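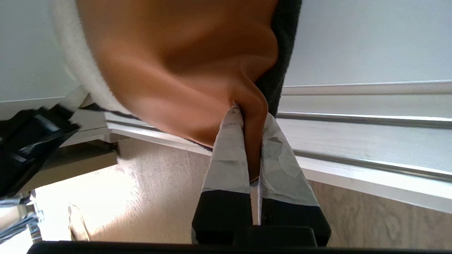 Figure 3. Wrist camera view of the grasp on the orange fabric item, both fingers closed on a single fold.

4.2 Soft items and the tidying task

The tidying task was chosen by the students, who had been offered a list of more sensible ones. Stacking blocks had been done by the previous year's group, and Giuliana Montoya argued, with some force, that a robot able to stack blocks was of no use to anyone who did not own blocks. The group voted for soft furnishings. The teaching staff, who knew something about soft furnishings, kept quiet and booked extra hours.

The club entered the task under the team name Kanesance, with 17 members at the first meeting in October and a smaller, more tired number by the time the recordings were finished. Each trial began with one item on the floor or on a shelf and ended either with the item in its assigned place or with the operator pressing the stop button. We recorded 158 trials in all. A trial was kept if both camera streams were complete, whatever had become of the item, and the operator wrote one line of notes straight afterwards. These notes vary in tone. Eusebio Huamán's are a model of restraint and we have relied on them heavily.

Our first grasp rule, which we call the Durngate rule after the room in which it was drawn on the board, aimed at the middle of the item. It works well for a tin of beans. A padded object has no opinion about its middle, and when squeezed there it tends to bulge out of the way and settle down somewhere else. The second rule looked for a fold, or made one by pushing down and closing the fingers, and then held on to very little cloth. In Figure 3 the fingers have hold of a narrow point of fabric while the bulk of the item fills the view above them. From the wrist camera alone, a student asked to say which way was up would have to go by the skirting and the floor, and several chose wrongly.

For this reason the operators worked from two views: the wrist camera for the fingers, and the head camera for everything else. The wardrobe placements depended almost wholly on the second.
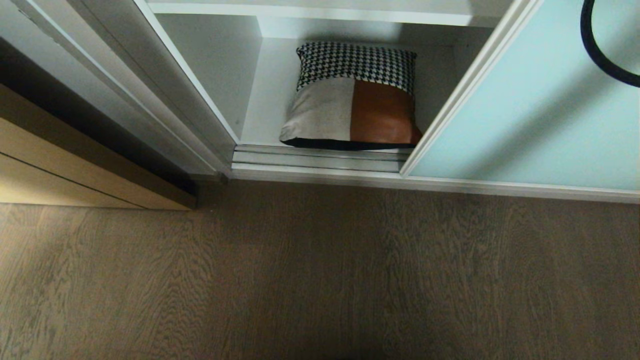
A low shelf behind a sliding door sounds like an easy target, and in the planning document it is given one line. The line does not mention the door rails. A gripper coming in at floor height has to clear them, and one coming in from above has to clear the shelf board, so the usable gap is a good deal smaller than the opening. Katherine Palomino rewrote the approach path 2 times before she gave up on a straight line and used a shallow arc, which the rest of the group called the Nurnberg for reasons they declined to put in writing.

We also had to agree on what counted as tidy. The students' first definition was that the item should be inside the wardrobe. Their second, adopted after a long argument, was that it should rest on the shelf without touching the rails, and that a lean was allowed. Vibeke Kragh proposed a third version with a limit on the angle of the lean. It was rejected on the grounds that no member of the club kept their own cushions to that standard.

Scoring was done by pairs of students working apart from one another. Where a pair disagreed, Marisol Montoya looked at the recording and decided, and her decisions are marked in the data so that readers may quarrel with them.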